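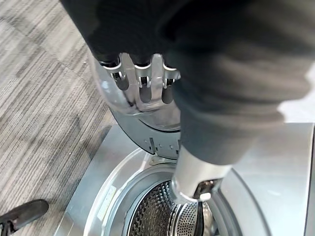
Door open on the front loader.

Nislow heated airer, the three-tier one – two winters in

Posted 2023-03-17 by Radoslava Zelenák

Quick one before I head out. A few people asked after the dryer post so here's the airer. Bought it with my own money, $585 from the Flonau shop in Stenham, which is a lot for something you hang socks on. Still using it. Still a bit cross about the price.

What you get: a folding frame, three levels, the bars warm up. Cover sold seperately. Wheels in the box but you fit them yourself, and two of mine went in crooked. A cord that's too short. Everyone says this about the cord and they're right, ours only reaches if the thing stands half in the doorway.

Drying times. Depends entirely on the spin. Clothes off a lazy spin hang there all day and come out with that crunchy feel at the waistband. Do the extra spin. Every time. Tea towels and T-shirts overnight, no dramas. Jeans need turning, pockets out. Doonas no, don't even try, I had a queen one over it like a tent and the middle was still damp on the second day and smelled like a pond.
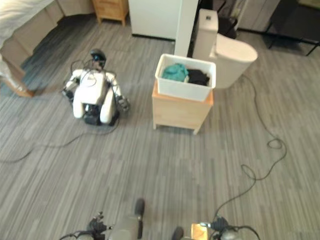
And don't overload it, which I know, I know. The book says one wash load. I'd call it two thirds of one. Once the bars are touching fabric on both sides the air just sits there. Leave every second bar bare on the bottom tier, hang shirts on hangers off the ends. Colour matters too, sort of – dark things with thick seams go at the top because the warmth collects up there. Under the cover anyway. Without the cover you are heating the ceiling.

The cover. Another $40 and should of been in the box. Get it regardless. Zip is rubbish, mine went in the first March and I use clothes pegs now. My neighbour Janka Oravec just throws a flat sheet over hers and swears it's the same. It's not quite the same but it's close, so try the sheet first.

Running cost. Label says 400 watts, which is a lot less than our old vented dryer pulled. We run it at night. Power bill did go down compared with the dryer winters, but we also stopped washing towels every single day, so I can't give you a clean number. Gemechu Belay asked in the comments last time if it's cheaper than a heat pump dryer. Dunno. Never owned one. Faster they certainly are.

Damp. This is the real catch. All that water goes into the room. Window open a crack or run a dehumidifier, otherwise you get black spots behind the curtains like we did. Bleach, repaint, grumble. If you rent, think hard before putting one in a bedroom. 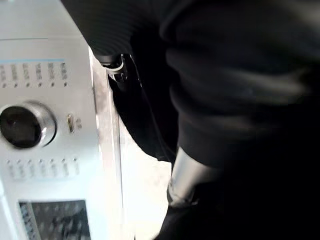 Noise, none. A tick as it warms up and that's it. No timer on this model, which at this price is stingy. I've got a plug-in one from the hardware shop, set for the small hours, works fine.

Build. Top tier has a slight bend from wet bath mats, my fault. White coating is chipping where the legs fold and I've had one rust mark on a pillowcase, came out with lemon juice and salt. Nislow sent a replacement hinge when I wrote to them, took ages, no charge. Wrong colour. It's grey.

Stuff I'd skip: the clip-on shoe bars (fall off), the sock ring (tangles).

Would I buy it again? In a sale, yeah. Full price, probably the two-tier and a decent fan. If you've got a covered verandah and any sun at all, a plain rack will do you most of the year.

Wool jumpers – flat on the middle tier, on a towel, power off for the first few hours. Learned that on Miroslava's good cardigan. Sorry Miroslava.

Comments open till the weekend, will answer when I can.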